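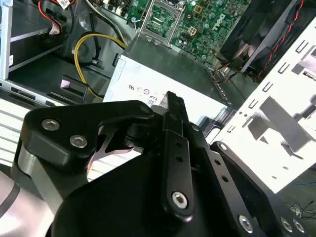
Inside an open desktop computer.

Week 9 notes: how we got from flat maps to moving plates
6 min read
Posted in July by your course instructor

OK, so last time we left off with people finally agreeing that rock layers pile up in order, oldest at the bottom. Hang on to that, because everything this week leans on it. If you missed the lab at Pollthorpe quarry, borrow somebody's sketch before you read on (the tilted beds on the north wall are the ones I'll keep coming back to).

Continental drift, first try

People noticed pretty early that South America and Africa look like they fit together. Once there were decent maps, how could you miss it! But a matching outline is weak evidence all by itself. What made the case interesting was the stuff on both sides of the ocean:

- the same fossil plants and land reptiles
- rock belts that stop at one coast and pick up again at the other
- scratches left by old glaciers in places that are hot today

The trouble was the mechanism. How does a continent plow through solid ocean floor? The early answers (tides, the spin of the Earth) were way too weak, and physicists said so loudly. I have some sympathy for the doubters here, and I'd like you to have some too when you write your response.

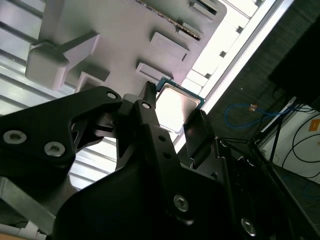

Then came the sea floor. After World War II ships were towing magnetometers all over the place, and the readings came back striped. Rock that cools at a mid-ocean ridge locks in the direction of the magnetic field at that time, and the field flips every so often, so you get matching bands on either side of the ridge. New floor forms in the middle and moves outward. Old floor sinks at the trenches.

Try this one at home: a plate moves 3 centimeters a year. How far does it go in 2,000 years? You should get 60 meters, less than a city block. Now do it for a million years and you'll see why deep time had to come first in this course.

Three kinds of boundary to know: divergent (pulling apart), convergent (coming together), transform (sliding past). For each one I want a sketch with arrows, and please label the arrows. I lost a whole evening to unlabeled arrows last term.

Reading for next time: chapter 12, plus the Hundley handout on hot spots. Skip the box on mantle plumes for now, it's a mess and we'll do it together in class. The core samples stay in the tray marked 3,209, so put them back top end up when you're done with them.

Response paper is one page, due at the start of class. Pick one objection to drift and tell me whether it was a fair one, given what people knew back then.

Get new course notes by email. Enter your address to subscribe.
This site uses cookies. Accept / Manage settings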